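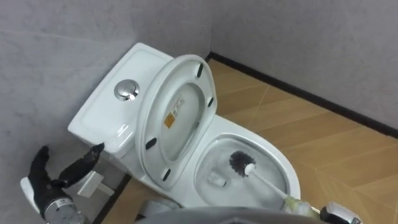 White toilet, grey walls, wood-look tile.

2020-04-22

Up early and on the phone to Grevau by seven. The ministers' meeting is still listed for June, though the agenda has shrunk again. Fisheries is in, the border crossings are in, labour mobility has been moved to a side paper. I spent the morning on the hotel contract. We are holding 3225 room nights and the deposit falls due in two weeks. The hotel wants a decision sooner.

Read the police estimate over lunch. It allows for 430 officers from outside the province, with meals and overtime. Their travel is on a separate sheet that I haven't been sent. I asked Lasier whether their side would share the cost of the harbour cordon.

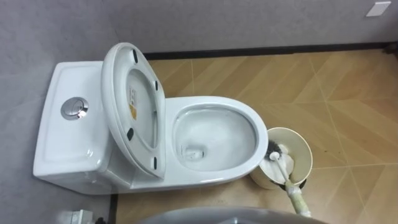

Lasier's delegation office replied that each host has always paid for its own streets, and that they saw no grounds for changing this now. They would cover their own close protection and nothing beyond it.

Put that in the file and took it off the revenue side. The budget is short by the same amount it was on the first draft.
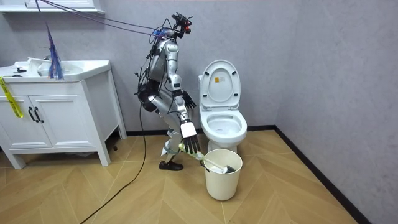 Silver robot at the toilet, brush in hand.

Afternoon call about the media centre. Accreditation was set at 1000 places and I think we could halve it. The Pruderard hall has the power supply but poor parking. Kerekes would do the interpretation booths and wants an answer on the number of languages. I asked the ministry if I could at least confirm the booths. 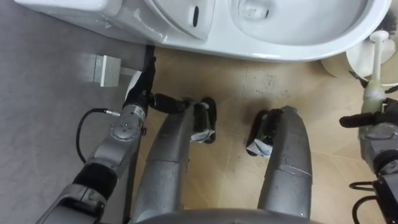 Sign nothing with Kerekes until the capitals agree on a format, the ministry wrote back, and please cost a version by video link as well.

Started the video version after supper. Got as far as the line for secure terminals. Need to call the hotel first thing and ask for more time on the deposit.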